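**Jorndale toy library: progress to Monday, August 26, 2024**

Loans since March total 3,878, against 1,025 members. Overdue items stand at 42, all past the second reminder. Catalog entries now record piece counts at issue and return. Block sets remain the most requested category.

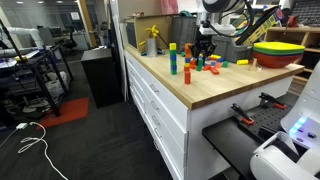
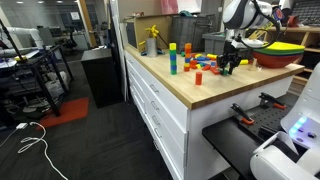 Colored blocks on the wooden countertop.

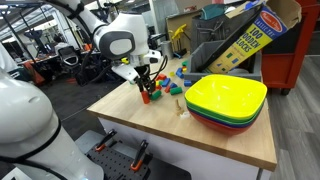
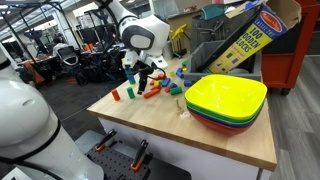

Yuxi Lü objects that the two-week loan period is too short for families on the Welport route, and asks that it be extended before winter. The change needs no added funds. Replacement of incomplete puzzles is 9 sets behind plan; the order is placed and will be charged to the current grant period.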